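Conseils d'atelier : travailler à côté d'un préhenseur

Fiche pratique du service Prévention et organisation du travail, Drosis
Mise à jour du 09/07/2023

La présente fiche s'adresse aux agents des salles de préparation et aux responsables de poste. Elle rassemble les usages retenus depuis l'introduction des préhenseurs à main et des deux bras de tri du site de Javari. Elle complète la notice de sécurité affichée à l'entrée de chaque salle et ne la remplace pas.

Préparer le poste

Avant la prise de service, le plan de travail est débarrassé des gobelets, chiffons et rouleaux d'adhésif. Les objets destinés à la manipulation sont disposés du côté opposé au passage. Les vases et les pots sont posés à plus d'une largeur de main du bord.

Le sol se vérifie en même temps que la table. Un objet tombé se ramasse avant que quiconque endosse un harnais : se baisser avec un équipement dorsal déséquilibre le porteur et fatigue inutilement les lombaires.

Les sangles se règlent debout, bras relâchés. La ceinture est serrée en premier, les bretelles ensuite. Un collègue contrôle le dos du porteur, notamment les attaches qu'il ne peut pas voir lui-même.

Entretenir le préhenseur

Le revêtement intérieur de la pince retient la poussière et les fibres textiles. Il convient de le brosser à sec en fin de demi-journée, avec une brosse souple réservée à cet usage. Les solvants sont proscrits, de même que l'air comprimé, qui pousse les particules vers les pièces mobiles.

La coque se nettoie avec un chiffon microfibre légèrement humide. Toute fissure, même superficielle, est signalée sur la feuille de poste et l'outil est retiré du service.

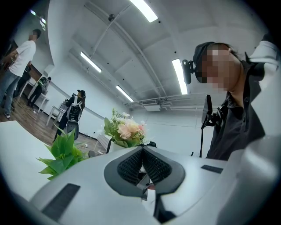
Les temps de manipulation continue ne dépassent pas 25 minutes. Au terme de cette durée, l'agent pose l'outil et change de tâche ou s'accorde une pause. Cette règle vaut également pour les agents expérimentés, chez qui la gêne au poignet apparaît souvent plus tard dans la journée et passe inaperçue.

Circuler dans une salle partagée

Plusieurs personnes peuvent travailler simultanément dans la même salle, certaines avec un équipement porté. On annonce son passage à voix haute avant de contourner un collègue. Les accessoires fixés à une casquette réduisent parfois le champ de vision latéral ; il est recommandé d'aborder le porteur de face.

Les sacs personnels restent au vestiaire. Les câbles de charge sont enroulés et suspendus, jamais laissés en travers d'une allée.

Ce qui change pour les équipes

L'automatisation du tri a supprimé 11 gestes de la séquence manuelle. Elle en a créé d'autres : contrôle visuel, reprise des pièces refusées, saisie des incidents. Ces tâches sont moins pénibles pour les épaules mais exigent une attention plus soutenue, ce qui a conduit la direction à revoir la rotation des postes.

Les 37 agents concernés ont suivi une formation dispensée par le cabinet Nwosu. Les nouveaux arrivants seront formés au mois d'août. Aucune affectation à un poste automatisé n'est prononcée avant la fin de ce parcours, et l'agent qui souhaite revenir à un poste manuel peut en faire la demande auprès de son responsable, sans avoir à la motiver.

Les temps relevés par les machines servent au réglage des bras. Ils ne sont pas utilisés pour l'évaluation individuelle.

Petits gestes utiles

Un morceau de tapis antidérapant sous un vase limite les glissements lors des saisies répétées. Il se lave à l'eau tiède savonneuse.

Les feuillages artificiels se dépoussièrent au pinceau large, de la tige vers la pointe. Les fleurs en tissu ne se mouillent pas, l'humidité pouvant altérer la colle.

Une pince qui serre de façon irrégulière est d'abord brossée, puis essayée à vide. Si le défaut persiste, l'outil est étiqueté et déposé dans le bac rouge du local Plarlow. Il ne doit pas être démonté au poste.

Les batteries se rangent par paires, contacts vers le haut, à l'écart des produits d'entretien.

Les remarques relatives à cette fiche sont à adresser au service Prévention, poste 1193, ou à déposer dans le cahier de salle.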